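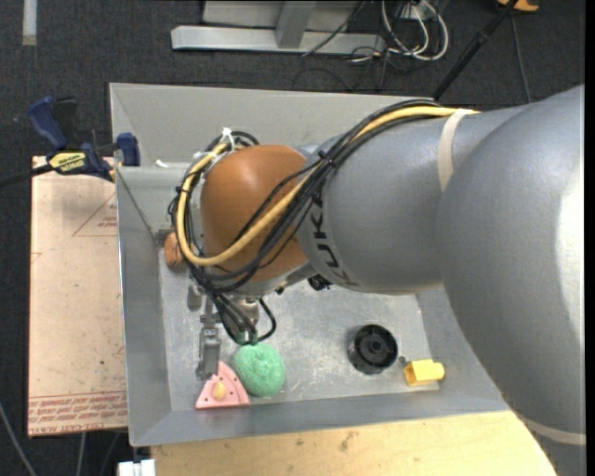

Sorting a Bin of Small Things

Small things get mixed up easily. A toy ends up next to a ball, the ball rolls against something else, and soon you have a bin full of odds and ends. Sorting means putting things that are alike together, so you can find them later.

Start with color

Color is the quickest way to sort, and you can do it from across the room. The pink toy in the metal bin is easy to tell from the green thing beside it.

Then look at shape

One is a wedge, like a slice of pie, with one curved side. The other is round. Round things roll and wedges mostly stay put. If you keep balls on a flat shelf, put a strip of cardboard along the front.

What does it feel like?

Close your eyes and pick something up. Is it smooth or bumpy? Does it have holes? The pink wedge has small dark holes all over it, and the green ball has a rough-looking surface. Write down three words for each thing you touch.

Why a bin has sloping sides

Put a marble near the edge of a mixing bowl and let go. It rolls to the middle. Sloping walls in a bin do the same job – things that land on the side slide down to the floor, where they are easier to reach.

Try it at home

Nuanchan Chantharasri teaches second grade in Grerkley. Her class once sorted 208 small objects into 9 boxes, and it took them about an hour. You can start with ten. Sort them by color, mix them up, then sort them by shape. Did the same things end up together both times?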